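Community Help > Makers and Machines > Automation

Open day demo with hand-held grippers: what should visitors be asked to do?

Posted by Tsehay Gebreyes

Our workshop group went through the Kornuso lab in May, on their open day. We are holding a smaller one of our own and I have been told to plan the demonstration table. I would like advice on the task and the layout before I commit to either.

At Kornuso the demonstrator worked at a table with a hand-held gripper in each hand. The fingers are black blocks, and the main object was a round steel piece with a polished rim and a brushed disc set into the top. He explained that the motion of the hand is recorded and later used to train an arm, so the person is doing the task the way the arm will have to do it. Visitors were then invited to try.

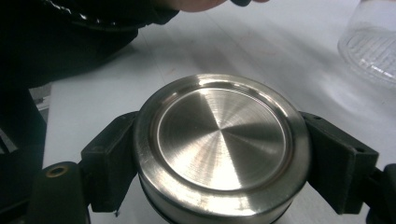
My difficulty is with the choice of object. Polished steel gives the fingers very little to hold on to unless they close square on the side wall. When my turn came I closed on it slightly off axis and it rotated out. The person after me did the same. I had 7 tries and got 2 clean lifts, and I use hand tools every day.

We will have two grippers on loan, one table, and a queue of people who have never held one. Specific points:

Is a round metal object a sensible first task, or should I start with a block?
Should visitors use both hands or one?
Does the table need a covering? Kornuso had a white board over theirs and I did not think to ask why.
How long should each turn be?

I have a budget of 100 dollars for objects and surfaces. The grippers and the recording computer are covered.

The other thing I noticed was the second gripper. For much of the demo it stayed open off to the side and the first one did all the lifting. If that is normal, I would sooner put out one gripper and keep the other as a spare.

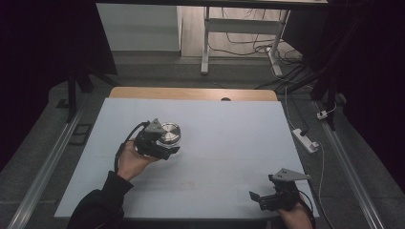 Nahom Ejigu

Keep both out. An idle hand is part of a two-handed task and the recording has to include it. If you put one away you are demonstrating a different task, and visitors will go home with the wrong idea of what gets recorded. Have the idle gripper held open and still until it is needed. People wave it about otherwise.

On the object: a cylinder is fine if the finger faces are flat and the visitor comes in level. Off-axis contact is the usual fault. Two contact lines on a smooth wall will not resist rotation if they are not opposite each other. Show it once, slowly, with the wrist level and the fingers halfway up the wall, then hand over. If you want an easier first try, use a wooden block 4 cm across and move to the cylinder once the block has been lifted and put down twice.

Do not put tape or rubber on the steel. It fixes the slipping, and then the demonstration has nothing to do with how the part will be handled later.

Covering: use one. Foam board is cheap, quiet when something is dropped, and gives a plain light background. Get it matte. Fasten it at the corners, particularly if it overhangs the table, or the first sleeve that catches the front edge will move everything on it.

Cables matter more than any of this. If yours are wired, route each cable back along the wrist and leave enough slack for a full arm's reach. Check the slack with your tallest helper. Keep power strips out of the walkway.

Turn length: 2 minutes, three tries, next person. We ran it that way at Skela and got 18 people through before the lunch break, including one restart of the recording computer.

mwak_tools

I'd just use a tennis ball. Kids like it and it doesn't dent the floor. We had a mug at ours and the handle broke off in the first hour.

Gresach

A tennis ball squashes, so you can close on it badly and still lift it. Good for a queue of children, poor for explaining anything. I would put one at the end of the table for under-tens and keep the hard objects for the main demonstration.

One addition to Nahom's reply. Try the lighting at the same time of day as your event. Polished metal throws bright patches into the camera, and ours moved across the table between 10 am and noon. A sheet of tracing paper over the lamp was enough. The window needed a blind.

Also, check finger travel before buying anything. Measure the widest opening of the grippers, take off a centimetre, and treat that as your maximum diameter. I bought six tins for our table and four of them did not fit.

Tsehay Gebreyes

Thank you. Both grippers stay, block first, then the cylinder. I have ordered matte board and corner clamps. Finger opening on the loan units is still to be measured; I will post it under this thread when they arrive from Mwakalinga.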